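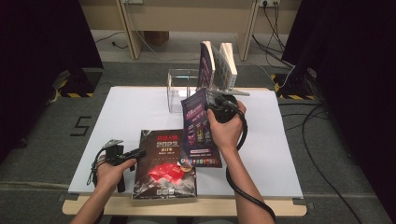
Figure 3. A brochure and a booklet on the white board, with the clear box and the book stand behind.

4.2 Sorting the printed matter

I'll admit I came to this part of the Katstead work thinking paper would be the easy stuff. It wasn't! Thin brochures are slippery little things, and they lean on whatever is next to them (the purple one in Figure 3 is tilted up, with its lower edge over the dark brown booklet). Books with a bit of a spine behave much better, so I gave them their own spot on the stand — two upright there in the figure, one purple and one white.

I went back and forth on whether to sort by colour or by size. Size won, mostly for the sake of the clear box, where a tall brochure flops over the rim and drags its neighbours along. Covers I left out of the sorting rule altogether, though I do like the rocky one with the big "2023" on it.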